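I finally got Estrella Alvarado to talk newsletters with me!
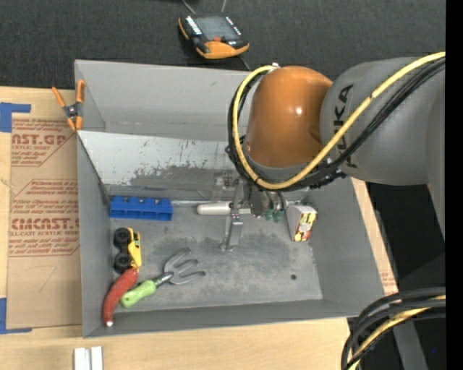 She writes cozy mysteries and sends hers out every other Friday, to just over 100 readers. "I know them by name, practically," she says. I asked what goes in it (mine is mostly apologies for being late). "One book I loved, one bit of my draft. Two things, then I stop." Her first issue had 19 links in it – "and my sister clicked one," she told me, laughing.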